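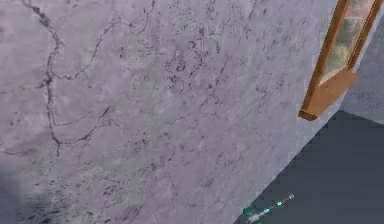 A virtual cell, Lev Stelmakh has complained, needs as much sweeping as a real one and gives you nothing to lean the broom against.

Machines > Robot cells > Simulated > Karam

Last updated: June

Karam is a simulated robot cell maintained at the Villier workshop, where arm programs are tried out before they are let near anything that can be dented. It consists of a modelled arm, a room for the arm to work in, and a folder of settings called Situdar, which most users learn of on the day it goes missing.

Room

The room is more ornate than the job requires. Its main wall has a pale, stone-like surface with dark veins and a great many specks, and carries a glazed frame in a copper-brown finish. The floor is dark slate grey and almost featureless. Requests for plain walls have been received and filed. The surfaces are pictures wrapped over flat shapes, so a vein that looks like a crack has no depth and cannot be repaired with filler, although a repair ticket was once opened for one.

Setting up

The room is loaded first and the arm second. Loading them the other way round leaves the arm with no floor, and it falls for as long as the program is left running. The base is then fixed to the floor, the joints are set to zero and the gripper is opened and closed 3 times at low speed. Contact shapes, the simplified outlines used to work out what is touching what, are switched on last. Until this is done the arm passes through the wall with great confidence.

The camera is placed by hand. Low, slanting views are favoured for checking clearance near the floor, where bright parts, such as cyan segments on a pale rod, show up well against the grey. They are less popular for reports.

Upkeep

Nothing in Karam wears out, but a good deal of it drifts. A full reset is done every 800 runs. At 1,000 the log file reaches its limit and begins writing over its own beginning, usually the part containing the fault. The reset takes 30 minutes, most of it spent waiting for textures to reload.

Common repairs include:

Shaking at rest — two contact shapes overlap. Move one, or shrink it slightly.
Gripper will not close — the joint limits have reverted to their defaults. Restore them from Situdar.
Part hovers above the floor — the contact shape is larger than the part drawn over it. Often left alone if the part is not needed.

Relation to the Zarance cell

Zarance is the physical cell on which Karam was modelled. The two agreed closely until the real arm was moved to make room for a cupboard. Karam's base position was corrected the same afternoon; the cupboard has yet to be modelled, and programs passed in simulation are still checked against it with a tape measure.

Contact the editors | Copyright Villier | Back to top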